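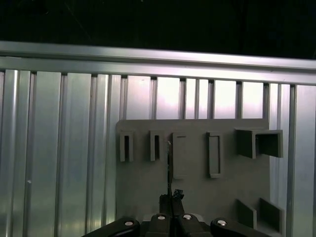

Search this site Go

Print this page | E-mail this story

Skorel robot club gets its board up in time for October

I've been tagging along with the Skorel after-school robot club since the term started, and I have to tell you, it's the most fun I've had on this beat in ages! The club has 12 kids, one arm (they named it Koo) and a whole lot of opinions. Their project this fall is a tool board that Koo can work from without a person handing it anything. The board is plain gray, set up in front of a wall of ribbed aluminum, with a row of holders along the upper part: two narrow slots, a flat raised plate, a shallow pocket and a big boxy bracket at the right end that sticks out way more than the rest. The kids argued over that bracket for two whole meetings. I stayed out of it.

The job they picked is getting parts into the right holders and back out again, over and over, and writing down every try. When I stopped by Saturday morning the log was up to 2,214 tries, and they'd only been shooting for 2,000 (there was pizza when they passed it, and I may have had a slice or two). The narrow slots are everybody's least favorite. Come in a little crooked and you have to back off and start over, which I know from trying the hand controls myself. I did not do well.

Next up is the Mukau Challenge, where each team gets 84 seconds on the clock for a full run. The club's best practice run is still longer than that, so they're working on the moves between holders and leaving the grip alone for now. Sorkero, the hardware store on Main, is paying the entry fee and has promised to come cheer.

If you want to watch a practice, the club meets Saturdays at 10 a.m. in the school shop. Use the side door, and bring a chair!

Contact us | Copyright Skorel Neighborhood News | Back to top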